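4.2 Who told whom: attribution chains in the Plavport coverage

The earlier sections dealt with how often the coverage relied on unnamed sources. We turn now to how far those sources stood from the thing they were describing. A story can quote a person who saw an envelope change hands, or a person who heard about the envelope, or a person who once had lunch with someone who had strong views on envelopes. In print, all three tend to become "a source familiar with the matter."

Our material is the set of 2,207 articles on the Plavport harbor bribery case described in Section 3. The charges concerned payments said to have been made to win dredging contracts, and the alleged existence of a ledger in which those payments were written down. The ledger was never entered into evidence. It was, however, described in the press with such confidence that two of our three coders had formed opinions about its binding by the end of the first week.

We define an attribution chain as the series of speakers between a claim and the article that prints it. A police statement quoted directly has a length of one. A claim credited to a friend of a defendant, repeated by a rival outlet and then picked up by the article at hand, has a length of three. Where an article gave no speaker at all, we marked the chain as open. We did not try to guess. Guessing was the original problem.

Coding was slower than planned. Reporters have many verbs for saying something without quite having said it, and the coders spent a long afternoon on the difference between "is understood to have" and "is thought to have." We settled on treating them as the same and have had only mild regrets. Headlines were coded apart from body text, since the two were often written by different hands and occasionally appeared to be about different cases.

We found 107 distinct claims about the ledger. Most were small: that it was kept at home, that it was kept at the office, that it covered one year, that it covered six. Several could not both be true, and were sometimes printed in the same article -- with a "meanwhile" between them. For each claim we located the earliest printed version we could and then followed it forward.

Two patterns stand out. The first is that chains grew longer while the wording grew firmer. The opening report in the Soltar Courier said that an associate of one defendant "believed there may be" a written record. The Viltia Evening Post credited the Courier but dropped "may." The next round of stories credited "reports," and the ledger by then had acquired pages. Words such as "allegedly" did survive, but they moved. They began life next to the ledger and ended up next to the defendants, where the lawyers presumably wanted them, leaving the ledger free to exist without qualification.

The second pattern is that corrections did not travel along the same road. When the Courier added a note saying its source had not personally seen any record, the note stayed where it was put. Articles that had borrowed the claim did not borrow the note. We can't say that the editors had read it and passed it over. We can say that it was brief, placed under the last paragraph, and set in smaller type than the weather.

Length made less difference than we expected. Articles under 500 words were no more likely to lose a speaker than the long weekend features, though the features lost theirs more gracefully. A feature would typically name the chain in full near the top and then, over many paragraphs about fog and cranes, let it fade. By the closing scene the ledger was simply lying on a desk somewhere, being consulted.

One editor at a local weekly, answering our written questions, told us that readers "know what allegedly means." This may be so. The reader survey in Section 5 suggests that they know what it means in the way most of us know what is in a car's warranty.
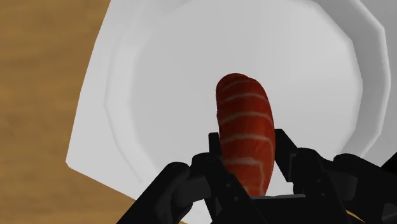
Page last changed: January 12, 2018

Figure 3. Salmon nigiri and white plate. Computer rendering.

A word on the Mwakyusa method, which we used to score how firmly a claim was stated. It gives each sentence a mark from zero (openly a rumor) to 80 (stated as plain fact), a ceiling for which we have found no explanation and which we kept so that our scores could be compared with earlier work. The method handles hedging verbs well. It handles quotation marks badly, and scare quotes not at all. A headline reading 'Ledger' Found was scored the same as one announcing that the ledger had been found, and we corrected such cases by hand.

The method also has no way to deal with a question. "Did a secret book sink the harbor board?" asserts nothing, and no lawyer would lose sleep over it, but few people come away thinking that the answer is no. We left questions out of the scoring and list them separately in the appendix, where they make lively reading.

Finally, nothing in this section bears on whether the payments took place. A claim can pass through five speakers and still be right, and a direct witness can be wrong at very close range. Our interest is in what a reader could have learned about the chain from the article alone. For the open chains, that comes down to the date, the byline and, in the Post, a photograph of the harbor.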